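Zindinwood residents' meeting
Minutes, September
Held in the ground-floor hall, 7.15 pm

Present: Rajitha Marikar (chair and minutes, the second by default), Debnath from the top floor, both households from the first floor, and the couple from the garden flat, who left at item 5 to see to a casserole.
Apologies: none received, although several flats were absent without them.

1. Minutes of the last meeting
Agreed, after the word "shouting" was changed to "discussion".

2. Bins
Deferred again.

3. The guest room: state of the floor
This took up most of the evening. The room is let to residents' visitors at £20 a night on the understanding that they leave it as they found it. Debnath asked how they were finding it. The meeting considered the carpet, where there was a crumpled snack wrapper in gold, white and red, a red and white paper package that may once have held tissues, a balled-up paper napkin, and a clear plastic bottle with a green label on its side. The duvet was on its way down to join them.
It was noted that the floor between the bed and the sofa is the only floor the guest room has to speak of, so anything dropped there is hard to miss. A first-floor resident said guests are on holiday and should be allowed a snack. The chair said the snack had never been in dispute.
The darker stains on the carpet were raised. Opinion was divided between tea and history. Closa, who clean the stairs for us, will be asked to quote for a shampoo.
Agreed: a waste bin to be bought for the guest room. It was pointed out that we had agreed this in the spring. Agreed again, with more feeling.
Action: Rajitha to buy the bin.

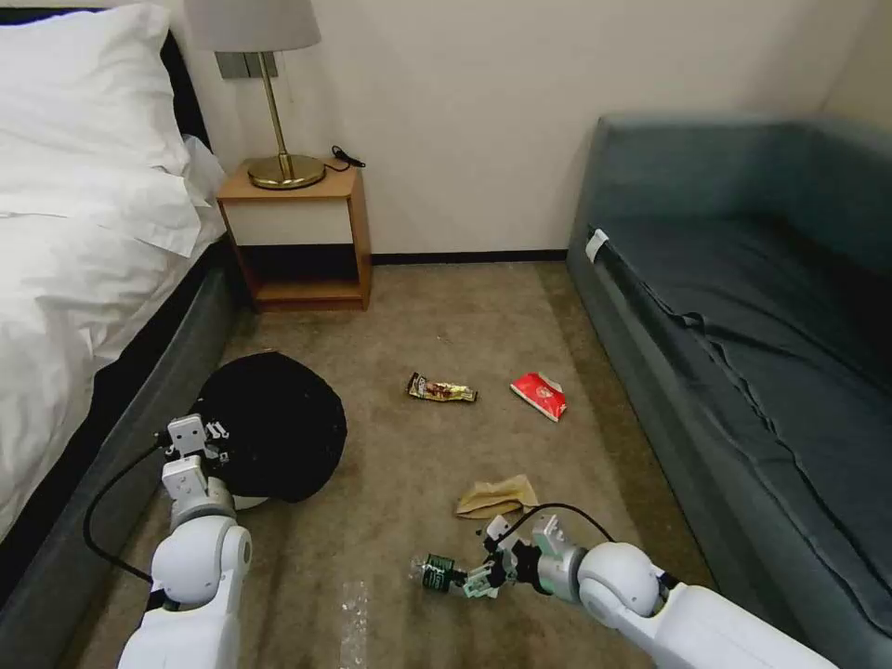
4. The guest room: bedding
White bedding was chosen by a vote which Debnath still considers rushed. He proposed navy. The chair reminded him that navy hides things, and he said that was his point. No seconder.
Sheets are to be stripped by the departing guest and put in the bag behind the laundry door. The pillow stays. Last month it went home to Plinditmont with somebody's aunt and had to be posted back at the building's expense.
Checkout remains 11 am, with 15 minutes' grace for anyone who can be heard hoovering.

5. The guest room: furniture
(Garden flat left the meeting. Casserole.)
The nightstand was praised. It has a light wood frame, a white drawer front and a shelf underneath, and has given no trouble. The lamp with the brass base was also praised, at slightly greater length than it needed.
The coil of black cord behind the lamp was less popular. Debnath has offered a cable tie. The offer was accepted and he was thanked for it twice.
The sofa still has its small white tag at the front. One resident wished to cut it off; another believed this would affect our rights. The sofa was bought second-hand from a man in a car park, so the meeting felt our rights were probably limited already. Tag to remain until somebody feels brave.
A request to replace the sofa altogether was turned down. The furnishings fund stands at £2000 and the roof has its eye on it.
There followed an exchange about the round black item on the carpet by the bed. Agreed that it should live somewhere other than where people put their feet when they get up at night.
Action: Debnath to find it a home.
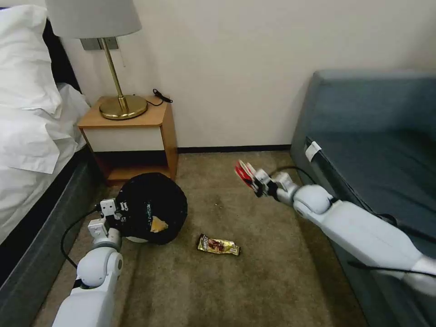

A question from the first floor: can visitors book the guest room for a whole week?
The limit is 3 nights in a row, and after that the room goes back on the sheet in the hall for a day before the same flat can book again.

6. Booking sheet
Pencil only, please. Bookings in pen have proved difficult to argue with.

7. Any other business
The hall light is flickering. Someone's bicycle is not.
Request for biscuits at future meetings: carried unanimously, the only item of the night to manage it.

Meeting closed 8.50 pm. Bins to be taken first next time, if enough people can face it.

R. Marikar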